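The Drawer Where Chargers Go to Retire

By Fatemeh Rostami

Every home in Grirkcombe has one. Ours is under the toaster, and it opens only if you lift and swear a little. Inside are the cords, plugs and small mystery boxes of every gadget we have owned since the wedding, including a few from gadgets we have buried.

I went looking for a phone charger in December and came up an hour later holding the power supply for an Ultach bread maker. We gave the bread maker to my sister. She has been asking about the cord for 6 years, and I have been telling her, with real feeling, that it must have been lost in the move.

The town has a word for this stuff, and the word is "Saturday." That is when the Trusham Street repair table takes in whatever people can't name and won't throw out. You stand in line with your bag of cords. The person ahead of you always has a neater bag.
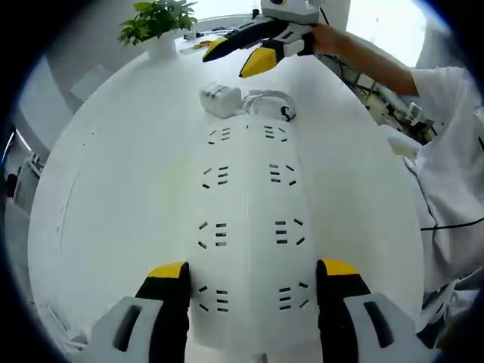 Why do people hang on to cords they can't identify?
Mostly because the cord might belong to something expensive. Throwing it away feels like a bet, and keeping it costs only a bit of drawer.

I understand the bet. I have lost it. In a fit of spring cleaning I once tossed a gray lead with an odd square end, and within 2 days the label printer had gone dark. A replacement from Tamuno cost more than the printer had. It also came with a spare, now in the drawer.

My husband favors labels. He bought a roll of masking tape and a good pen and spent a rainy afternoon tagging everything he could place. The tags say things like "radio?" and "NOT the radio." One says "ask Dad." We did ask his dad, who held the thing up to the window for some time and told us it was a very nice one.

The repair table takes a harder line. Each person may bring up to 20 items. Anything that can be matched to a working machine goes home with a tag, and the rest goes in the scrap bin by the door. I lasted until the bin. Then I saw a perfectly good coil of speaker wire on top, and I am sorry to say I came home with more than I had taken. 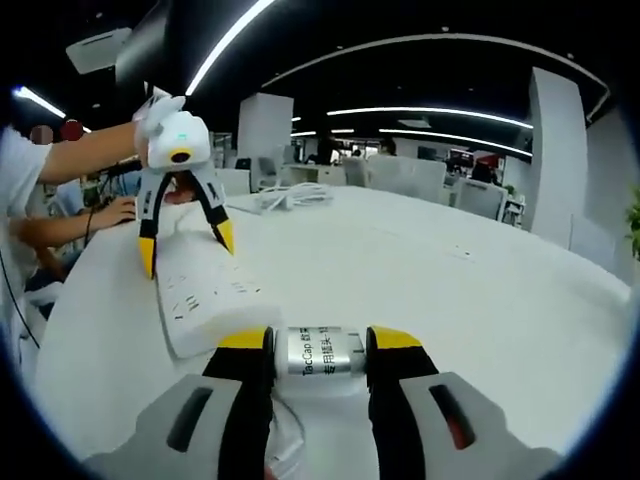

A short silver cylinder, held between yellow-tipped fingers.

What finally thinned the drawer was my sister, who came for lunch and went to get a spoon. She opened the wrong drawer. She lifted, she swore a little, and there on top lay the bread maker cord, with my husband's tape around it and her name on the tape in capital letters.

She took it home, along with the speaker wire as a fine. The bread maker works. We have been sent 2 loaves so far, both dense, and she wants to know if we still have the paddle.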